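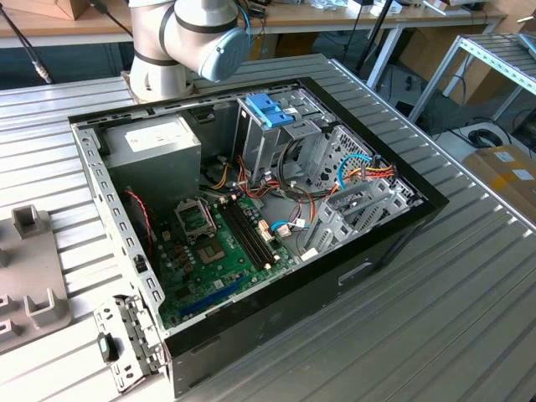

Desktop Computer Bench: Gallery

The Tindside Equipment Reuse Center receives retired desktop computers from schools, libraries and public offices in the Govham and Skaststead districts. Last year the center accepted 259 desktop towers, of which about 100 were returned to use. The remainder were taken apart for parts or sent for metal recovery.

The gallery presents the bench stage of that work, at which a tower is open and its drive is out of the bay or near it. Visitors to the center do not normally see this stage, as the workroom is closed to the public during working hours. Larger prints may be viewed in the entrance hall until the end of April.

The open tower

Each tower is laid on its side with the side panel off, so that the power supply, the board and the wiring can be reached from above. In the tower shown at the top of the page, the lid of the processor socket frame is raised and two long black memory slots run beside it. The long blue slot near the bottom edge of the board is for expansion.

The drive and its caddy

The 3.5-inch hard disk drive sits in a light blue plastic caddy, which wraps the sides of the metal body and leaves the printed label in view.

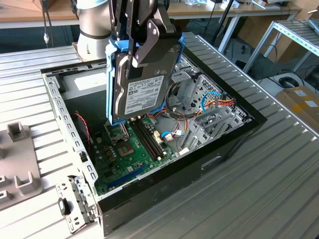

Drives are handled under a separate procedure from all other parts. Every drive that arrives at Tindside is entered in the register by its serial number, and no drive leaves the building until the entry has been signed by a second member of staff. Caddies are kept with the case they came from wherever possible — replacements for older models are difficult to obtain, and a tower without its caddy is usually set aside for parts.

The register was introduced by Branislav Kolář, head of the workroom, and is now also used at the Skaststead depot.

Around the bench

The view upward takes in white and light-gray panels in an aluminum structure, with silver star-recess screws close at hand. Lower down, thin black cables lie in loops near a white power strip. 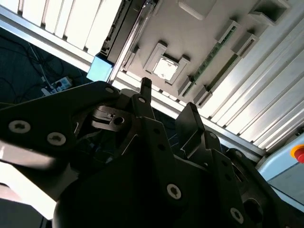

Towers are brought to the bench in batches of six. Memory, drives and power supplies are recorded on the batch sheet, and the sheet stays with the batch until every case has been closed or released for recycling. A batch that is not finished by the end of the day is held over on the rack by the door and may not be mixed with new arrivals.

The center currently supplies 46 schools and community rooms. Requests should be made in writing and should state the number of machines needed and the purpose they will serve. Deliveries to Govham are made on Mondays.

Credits and use of pictures

Captions were prepared by Arnulfo Cusi. The prints in the entrance hall were mounted with the support of the Sánchez Fund. Pictures may be reproduced for teaching without charge, provided that the center is named. Requests for any other use should be addressed to the front office.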